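Blog > Everyday Stuff > Kicking the Sweet Tea

Last updated: February 19, 2021

So I've been off sweet tea for 20 days now and I have a lot of feelings about it, and my family is tired of hearing them, so you get them instead.

A little background. I grew up in a house where there was always a pitcher in the fridge. Always. My mother made it on the stove with a saucepan and a frightening amount of sugar, and when you poured the last glass it was your job to start the next batch or hear about it. I moved away from Skostthorpe for college and took the recipe with me, and at some point (I think it was my second job, the one with the long drive) I got lazy and started buying the bottled kind. One in the morning from the gas station, one from the machine at lunch, and then one on the way home if the traffic was bad. The traffic was always bad!

I never thought of it as a habit. Coffee people have a habit. I just liked tea.

Then last July I had my teeth cleaned at Leclerc Dental and the hygienist asked me, very nicely, whether I drank a lot of soda. I said no, never touch the stuff, quite proud of myself. She asked what I did drink. I told her. There was a pause. I came home with two fillings booked and a pamphlet, and I put the pamphlet in the drawer with the takeout menus and carried on as before for another six months, because that's the kind of person I am.

What finally did it was cleaning out my car. I won't say how many empties came out from under the seats but I had to go back in the house for a second bag. I stood in the driveway in my slippers looking at those bags and thought, okay, that's enough of that.

The first week was rough. I had a headache that sat right behind my eyes from lunchtime on, and I was short with everybody, including the dog. I think part of it was caffeine and part of it was just sulking. I tried going straight to plain water and it made me so sad. Then I tried the fizzy kind in cans, which tastes like somebody in the next room is eating a lime. Then I tried herbal tea, and look, I know people love it, but hibiscus is not a drink, it's a flower.
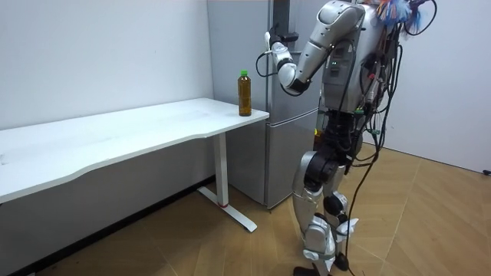 A reader going by Bistine left a comment on my last post saying I was doing it all wrong, and that quitting cold was why she'd failed at it herself, more than once. She said to brew it at home with the full amount of sugar, the real family recipe, and then take out one spoonful every few days, so slowly that your tongue doesn't catch on. By the end of the second month she was drinking it plain and the bottled stuff tasted like pancake syrup to her.

I was a little huffy about this at first (I'd already suffered through the headache week!) but I had a box of tea bags in the pantry, so I gave it a go. My old pitcher recipe takes 11 spoons of sugar. Writing that down for the first time was its own kind of experience. I started at 10 and I swear I couldn't tell the difference. Then nine, then eight, and eight was where I noticed, so I stayed put there for a few days and squeezed in some lemon, and that helped a lot.

Some things I've picked up along the way, in case you want to try it. Don't squeeze the tea bags, it makes everything bitter and then you want the sugar back. A tiny pinch of baking soda in the pitcher smooths it out, which my mother apparently knew all along and never mentioned. Let it cool on the counter before it goes in the fridge or it turns cloudy. And if you're taking it to work, get a bottle that really seals. I have a Tromument one with a flip top, and I can tell you that a flip top and a tote bag full of papers do not mix. I'm still finding brown edges on things.

The afternoons are still the hard part. Somewhere after three my feet just want to walk me down to the machine, and I've been letting them walk me around the parking lot instead. It's cold out there. I keep meaning to bring a hat.

I did cave once, I'll admit it, at the gas station on the way back from my sister's. Drank half of it and it was delicious, so I can't report that it tasted like pancake syrup. Maybe that comes later. I poured the rest out when I got home, mostly because I'd get asked about it.

Anyway, I'm down to seven spoons as of this morning. If anybody has a good peach version that doesn't start with a cup of syrup, please put it in the comments, I've got a bag of frozen peaches that needs using up.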